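Participants wanted: help us find out whether hand-held gripper recordings are as good as everyone claims

Rerus, Retthorpe site. Paid sessions, applications close Sun 27 September. 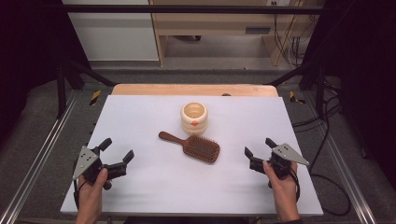

You have probably read that robots can now learn household jobs by copying people. The usual recipe goes like this: a person holds a pair of grippers, does a simple task over and over, and the recordings are used to train a robot that has never seen the task. Papers on the method report high success rates. We have used it ourselves, and we are less sure than we were.

Our August trial is the reason for this call. We trained one policy on 121 recordings made by our own staff, all of whom knew the equipment well and, we suspect, knew what a "good" recording was supposed to look like. The robot completed the task in 80 percent of tests. When we moved the objects to spots the staff had tended to avoid, the figure fell to 30 percent. The first number would have looked fine in a paper. We would like to know which of the two is closer to the truth when the recordings come from people who have no stake in the outcome.

So we need people who have never done this before. If you have worked in a robotics lab, trained on a surgical simulator, or taken part in a study like this one at another company, please don't apply. We are not looking for talent. Clumsy, slow and left-handed people are all welcome, and we will not be throwing out your bad attempts.

What you will do

You will stand at a table with a gripper in each hand and move ordinary household things. Picking up, setting down, turning over, handing from one gripper to the other, that kind of thing. A short card tells you the goal for each attempt. It doesn't tell you how to get there, and our staff have been told not to coach you. Some participants in the pilot found this annoying. Please say so on the form if you do too — we keep those comments with the data.

Each participant records 50 attempts in one visit. You can stop for a break whenever you like, and you can leave early. If you leave early we keep what you recorded, unless you ask us to delete it, and you are paid for the full visit either way.

What we are trying to measure

Two groups will make recordings of the same tasks. One group gets a practice period and feedback, the other gets neither. You will be put in one of them by draw and you can't choose. We train a separate policy on each group's recordings and test both on the same layouts, including layouts that neither group was asked to record. The layouts were drawn up by the Brellanau team, who will run the tests without knowing which policy is which.

We don't know how it will come out. It may be that practice produces neat recordings that all look alike, and that a robot trained on them is lost as soon as something is out of place. It may also be that unpracticed recordings are simply worse and our doubts about the method were misplaced. We have written down what result would count against us, and participants may read that page before they sign anything. We will post the result whichever way it goes.

What this study will not show

It won't tell anyone whether robots are ready for your kitchen. It covers a handful of tabletop tasks in one room, with one type of gripper. If you see a headline that says more than that, it didn't come from us.

Who can apply

Adults who can stand for short stretches and hold a light tool in each hand. If you have wrist or shoulder trouble, tell us before you book. Glasses are fine. Please take off rings and loose bracelets before you start.

What is recorded

Video of the table, gripper movement, and your hands and sleeves. We don't record sound. Your name is kept apart from the recordings, and they may be shared with other research groups if you agree to that on the form. Saying no has no effect on your pay or your place.

How to apply

Fill in the short form at the Rerus front desk or on our participants page, and choose "Dimitriou study" from the list, after the Dimitriou Room where the sessions are held. Tell us which hand you write with and which times of day suit you. You don't need to send a resume, and please don't practice at home with kitchen tongs. One applicant for the pilot did, and we had to leave those recordings out.

We reply to every application, including the ones we can't take.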